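Opinion | Home & Habits

Keep the Drawer

Eun-ji Ki

September 22, 2019

My sister-in-law has gotten rid of her junk drawer. She told me this over dinner in the tone other people use for quitting cigarettes. In its place she has a shallow tray with 7 compartments, and each compartment has a label, and one of the labels says "Misc." I pointed out that she had built a smaller junk drawer with a sign on it. We had our coffee in separate rooms.

I have lived in Kernmont long enough to see several waves of tidiness come through. First it was baskets. Then we were all supposed to fold our T-shirts so they stood up by themselves, like toast. This summer the public library ran a four-week class on "letting go," and in July you couldn't park on my street on a Saturday for all the yard sales. I went to most of them. I bought a waffle iron from a woman who had let it go, and two weeks later she asked if she could borrow it.

The case against the drawer is easy to make. Mine sticks. It holds 36 keys, of which I can account for four. It has a tape measure that stopped believing in itself past the five-foot mark, the warranty for a toaster we buried years ago, and a quantity of soy sauce packets I would rather not discuss. A tidy person looks into that drawer and sees 300 small decisions I have failed to make.

I see decisions I was right not to make. Life is full of objects that are neither useful nor useless at the moment you happen to be holding them. You are on the phone, the pasta is boiling over, and there is a little plastic bracket in your hand. Is it part of the blinds? Is it holding up the dishwasher? The organizers would have you settle this on the spot. The drawer says, put it here and go see about the pasta.

And every so often the drawer pays you back. Last winter the latch on our back gate gave out during an ice storm, and what held it shut until spring was a length of picture wire and a curtain hook. I could not have bought those two items that night for any money. I certainly could not have found them under "Misc."

My neighbor Agbenyega disagrees with me on all of this. His garage over on the Vevivthorpe side has pegboard on three walls, with the outline of each tool painted behind it so the hammer knows where to go home. I admire it the way I admire a cathedral. I also notice that when he needed a fuse at nine at night, he came across the road in his slippers and stood in my kitchen while I dug.

There are 168 hours in a week, and I am willing to give the house a fair number of them. I vacuum. I wipe the top of the refrigerator when my mother is coming. I only ask that one space, eighteen inches wide, be left out of the campaign.

14 comments | 52 shares 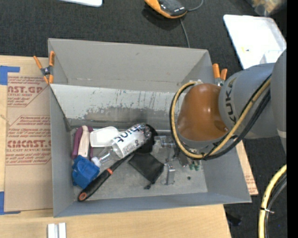 As for my sister-in-law, she called on Thursday looking for a small Phillips screwdriver. I had three. She can have the one with the chewed handle, and she can come over and get the drawer open herself.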